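Keep the Spoons on the Table

When I moved to Marnholm, I rented a kitchen where every drawer had a divider, and every divider had a purpose. Forks lay with forks, spoons with spoons. It looked very nice. I lived with it for four years and I never learned to like it.

In my parents' home there was one holder for utensils and it stood on the dining table all day. Chopsticks, spoons, one or two things with colored handles, all of them upright together. You sat down, you took what you needed. Guests did the same and did not have to ask.

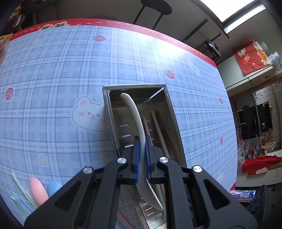
Is a mixed holder less clean than a drawer?
It depends on how often you wash it. Metal with slots lets the water out and the air in, and a weekly wash with hot water is enough in my home. My old drawer I cleaned maybe twice in a year.

The shops do not agree with me, of course. Last March I went to Fudimberg to buy a simple steel holder and the seller showed me first a drawer system from Futano, with 9 compartments, for 43 euros. I am sure it is well made. But a family that eats together three times a day should not walk to a drawer each time somebody wants a spoon.

I accept one argument of the other side – dust. If you eat at home only on Sundays, then please use the drawer.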